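Foire aux questions – Atelier de jeux de construction Canomard

Qui peut emprunter les blocs ?
Tout adhérent à jour de cotisation, dans la limite de 3 jeux par foyer.

Faut-il réserver un plateau ?
Oui, auprès de l'accueil. Les plateaux en érable sont utilisés sur place et ne sont pas prêtés.

Comment nettoyer les blocs ?
Avec un chiffon légèrement humide, sans détergent. Le trempage est proscrit.

Que faire en cas de pièce manquante ?

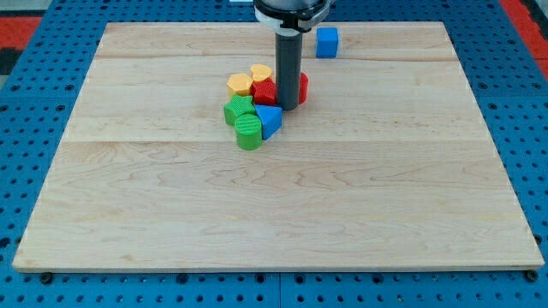

L'adhérent en informe l'accueil au moment du retour. Aucune pénalité n'est appliquée à la première déclaration.

L'atelier est-il ouvert l'été ?
Il est fermé en août.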